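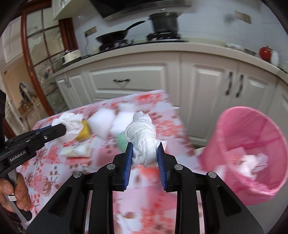
White tissue, twisted and crumpled. Tissues should go in the trash, the sewer district says.

Hulme asks residents to stop flushing tissues and wipes
8/14/22

The Hulme Sewer District is asking households to keep facial tissues, paper towels and wipes out of the toilet after a blockage shut down the Marken Street pump station for 14 hours last week.

Crews pulled a mass of paper and cloth fibers from the station's intake on Tuesday night. Sewage was held back in a storage tank while the pump was cleared, and none reached Marken Creek, the district said. Two homes on the low end of the street reported slow drains. Neither had a backup.

Flor Ospina, the district's operations manager, said it was the third clog at the station since May.

"Toilet paper is made to fall apart. Tissues and paper towels are made to hold together when they get wet," Ospina said. "By the time they reach us they have wound themselves into ropes, and the pump can't pass them."

Wipes are the bigger problem, she said, including those sold as flushable. Dental floss and hair make it worse by tying the pieces together. Cooking grease then hardens around the whole thing.

Marken Street is one of the oldest stations in the system and serves roughly 2,000 homes. Its two pumps were due to be replaced this year, but delivery has slipped to next spring. Until then, crews will check the intake every weekday – it had been checked once a week.

The district will mail a one-page notice with the September bills. It lists what can be flushed and gives the number to call if a drain backs up. Residents who have a backup should call the district before hiring a plumber, Ospina said, as a crew can check the main line at no charge. Repairs to the pipe between a house and the street are the owner's responsibility.

Small trash cans with lids for bathroom use will be available free at the district office on Grevero Avenue while supplies last. The district has 60 to give out, one per household. Bring a recent bill.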